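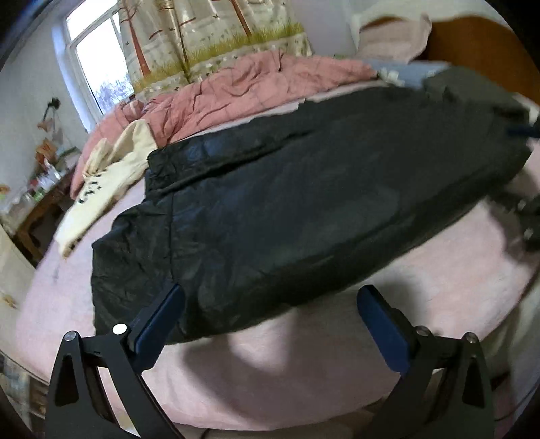 Black garment laid out on a pink fitted sheet

From: Mahsa Soltani
To: Gukden learners and alumni list
Date: 2024-11-27
Subject: Re: Evening course or full-time for the back-end track?

Hi all,

Replying on the list as I've had the same question twice off it. The original message is quoted in full so that people on the digest can follow.

> I have a place on the September intake of the back-end track and have to say whether I want the full-time or the evening version. I work in a warehouse office, mostly spreadsheets and a bit of SQL that I picked up on the job. Full-time would mean handing in my notice. The evening version is the same syllabus over a longer stretch, but I have heard that people drop behind and never catch up. I would also like to know whether employers treat the two differently, and whether moving city afterwards is realistic. I am in Mamton, where there is not much going.
>
> Also, is it worth doing the Erum exercises before starting, or do they get covered anyway?

I did the evening version and now work on the payments side at Hemmin, so take this as one person's view.

On employers first. I have sat in on hiring for junior posts here and I can't remember the format of anyone's course coming up. The certificate doesn't say which version you did. What we did talk about was the final project, and whether the person could explain why they had built it that way. One applicant had a small stock-checking tool with 90 tests and could tell us which ones were pointless. She got the job.

On dropping behind, yes, it happens. In my group it was mostly in the part on databases and transactions, where each week leans on the one before. You already write SQL, so you will have an easier time there than I did. The part that caught me was deployment. I missed two sessions running because of shifts and spent most of a month patching the hole. If you go for evenings, tell your manager the dates before you start and ask for those nights in writing. Recordings are put up but the question part at the end is usually left off, and that was where I learned most.

Money. When I paid, the evening course was 2,564 in total, with a deposit of 200 to hold the place. Check the current price with the office. The deposit could be moved to the next intake once, but not refunded. With full-time you need to add the rent and food for the months you aren't earning, and then for the job search after it. Mine took longer than the course brochure suggested, roughly twice as long.

Moving city — I did it, from a place not much bigger than Mamton. My first offer was remote for the probation period and then three days a week in the office, so I moved after I had been paid a few times. I would ask about that kind of arrangement at the interview stage. Some firms say no straight away and it saves everyone time.

The Erum exercises are covered, but quickly. Do the sets on functions and on reading files. Leave the one on recursion until the course reaches it, the wording is confusing and the tutor explains it better. Set 2 has a mistake in the expected output for the last question — your answer is probably fine.

If I were in your position, with a steady job and some SQL already, I'd take evenings. If your savings would cover you for a good while and the job is wearing you out, full-time is a reasonable choice too. You can switch from full-time to evenings in the first fortnight, but I don't think it works the other way round. Someone from the office may want to correct me on that.

I can send you my notes on the deployment weeks if you write to me off-list. They are untidy and a bit out of date on the container side, but the order of the steps is still right.

Mahsa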